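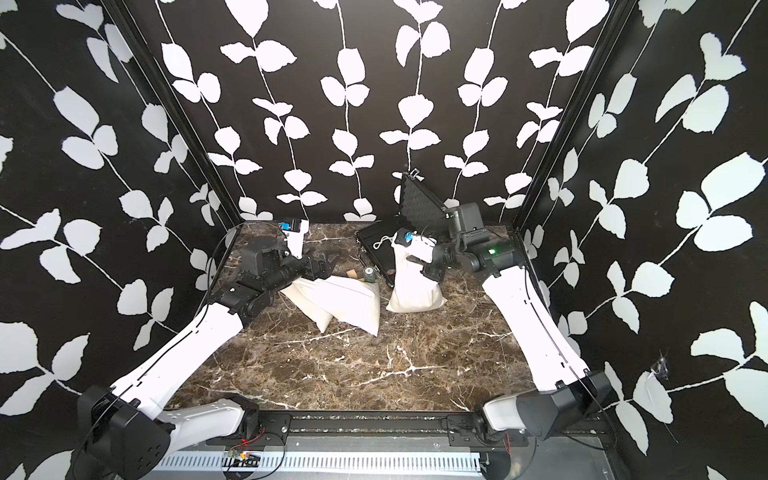
A Rindwood two-arm cell during a packing exercise, with cloth sacks and an open foam-lined case.

Rindwood is a student project in two-arm robot manipulation, run as an elective course at the Ginting technical college. It was started by the instructor Sulastri Pattinasarany, who remains its coordinator. Teams of 4 students share a cell for one term, which ends in July.

Equipment
Each cell holds two arms mounted on a common rail at the front edge of a square platform. The arms have white links, black joints and two-finger grippers, with a small camera unit at the wrist. The cell walls carry printed patterns, and the floor has a marble-effect surface. Wall and floor coverings are changed between terms. The control software, Cusura, was written by earlier classes and is maintained by the students as part of the course.

Coursework
The course is divided into 9 units. The first three cover wiring, joint calibration and gripper force. The remainder deal with handling tasks, most of which use soft goods such as cloth sacks, which change shape under the gripper. Small cylindrical items and hard cases are also used. Each team must record 1000 task attempts to pass. Failed attempts count toward the total if they are labeled correctly.

Zakier round
The term closes with an internal contest known as the Zakier round. Teams draw a task on the morning of the contest and may not alter their code after noon. Scoring is based on completed placements, with deductions for dropped items and for contact between the arms. The shared archive of contest attempts holds 3514 entries.

See also
Bimanual manipulation
Educational robotics
Robot end effector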